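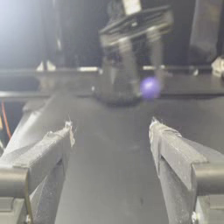
Wrist cam, ball task. Tape on both fingertips.

nultach_lev
We're at 240 demos for the ball task on the Omon set and I'm thinking of stopping there. 41 of them have a fumbled grasp. Cut them or keep them?

mkushnir
Cut them. The policy copies whatever you feed it.

panasiuk3
Disagree. If the operator recovered, keep it - recoveries are the only place it learns what to do after a miss. Bin the ones that were abandoned.

nultach_lev
That leaves me sorting 41 by hand, but fair enough. Start positions bother me more. We kept the plate in the same spot all Friday arvo and only changed where the ball began.

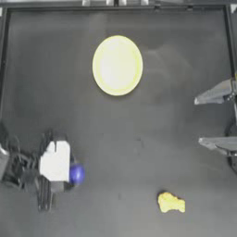 So I'd rather record another 102 with the plate shifted each time, same colour plate, and label those separately.

mkushnir
Do that first, then train with and without the fumbles. I still reckon you'll cut them.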